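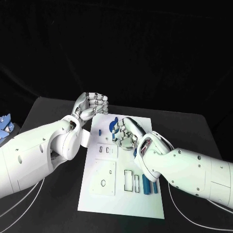
제베린 라이징거(Severin Reisinger)는 회의록을 굳이 배울 필요가 있느냐고, 녹음해서 받아쓰면 끝나는 일을 왜 한 학기 수업의 한 주나 써서 다루느냐고 물었다.

받아쓰면 끝난다는 말은 맞다. 읽을 사람의 인내심도 같이 끝난다. 이번 주 유인물은 그 질문에 대한 긴 답변이라고 생각하고 읽으면 된다.

실무 문서 작성 4강: 회의록

1. 녹취록과 회의록

녹취록은 말한 것을 남기고 회의록은 정한 것을 남긴다. 수업에서 돌려 볼 Naltmont 창고 이전 회의의 녹취록은 거의 17쪽이다. 그중 결정에 해당하는 대목은 두 군데이고, 나머지는 주차 이야기와 "그건 나중에 다시 보시죠"의 여러 변주다. 다시 본 기록은 없다.

연습 자료를 읽을 때 동사에 먼저 밑줄을 그을 것. "논의하였다", "공유하였다", "공감대를 형성하였다"는 회의가 열렸다는 사실 말고는 알려 주는 것이 없다. "승인하였다", "보류하였다", "Kofler 쪽에 견적을 다시 요청하기로 하였다"에는 내용이 있다. 공감대는 형성되었는데 아무도 서명하지 않은 계약서를 본 적이 있는 사람은 이 차이를 잘 안다.

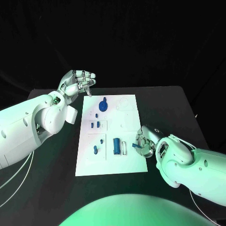 밑줄을 다 그었으면 결정마다 담당자와 기한을 붙인다. 담당자 칸에 "관련 부서"라고 쓰는 사람이 매 학기 나온다. 관련 부서는 전화를 받지 않는다. 사람 이름을 쓰고, 기한은 "조속히" 대신 달이라도 적는다. 7월이면 7월이다.

2. 누가 말했는지 적을 것인가

발언자 이름은 기본적으로 뺀다. 예외는 반대 의견을 낸 사람이 기록을 요구한 경우, 그리고 발언 자체가 약속인 경우다. Sumedgate의 운송 담당이 "비용 차액은 우리가 냅니다"라고 했다면 소속과 이름을 다 적는다. 이런 말은 회의실을 나서는 순간 "검토해 보겠다는 취지였다"로 변하는 성질이 있다.

표현은 순하게 다듬되 뜻은 건드리지 않는다. "이 안은 말이 안 된다"를 "추가 검토 의견이 있었음"으로 옮기면 예의 바른 오기가 된다. "반대 의견이 있었음. 사유는 공사 일정."이면 충분하다.
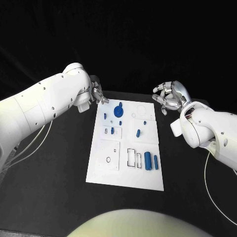 농담은 적지 않는다. 그 자리에서 웃겼던 농담일수록 그렇다. Windosov 사업 건 회의록에는 "일동 웃음"이 일곱 번 나오는데, 정작 예산안이 통과되었는지는 끝까지 읽어도 알 수 없다. 훗날 감사 담당자 혼자 웃지 못했으리라는 것은 짐작할 수 있다.

3. 순서와 분량

맨 위에 회의명, 시각, 참석자를 적는다. 그다음에 결정 사항이 오고, 배경 설명은 그 뒤로 밀린다. 시간순으로 쓰고 싶은 유혹이 들겠지만, 회의가 시간순으로 지루했다고 해서 기록까지 그 길을 따라갈 의무는 없다. 한 시간짜리 회의면 두 쪽 안에서 마친다. 넘칠 것 같으면 배경부터 덜어 내고, 그래도 넘치면 별첨을 만든다. 별첨은 읽히지 않지만 있으면 다들 안심한다.

초안은 회의 당일에 쓴다. 이튿날이면 메모 속의 "그거 확인"이 무엇을 확인하라는 뜻이었는지 본인도 모르게 된다. 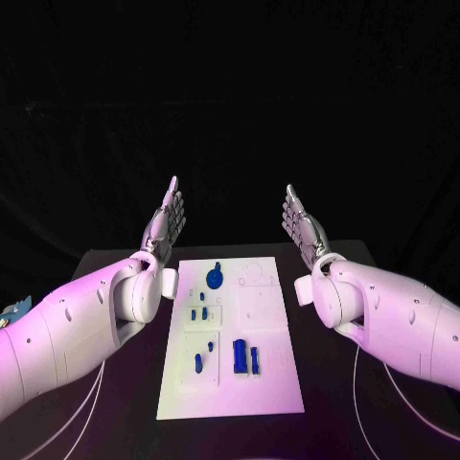 불참자 이름도 회의록에 적어야 하나요?

참석 대상이었던 사람이라면 적습니다. 참석자 아래에 줄을 바꾸어 "불참"이라고 쓰고 이름만 남기며, 사유는 본인이 요청할 때만 덧붙입니다.

과제: 나누어 준 Naltmont 녹취록을 회의록으로 고쳐 올 것. "공감대"라는 단어를 쓴 과제는 돌려준다. 다음 시간에는 이메일 제목을 다루며, "안녕하세요"가 왜 제목이 될 수 없는지부터 시작한다.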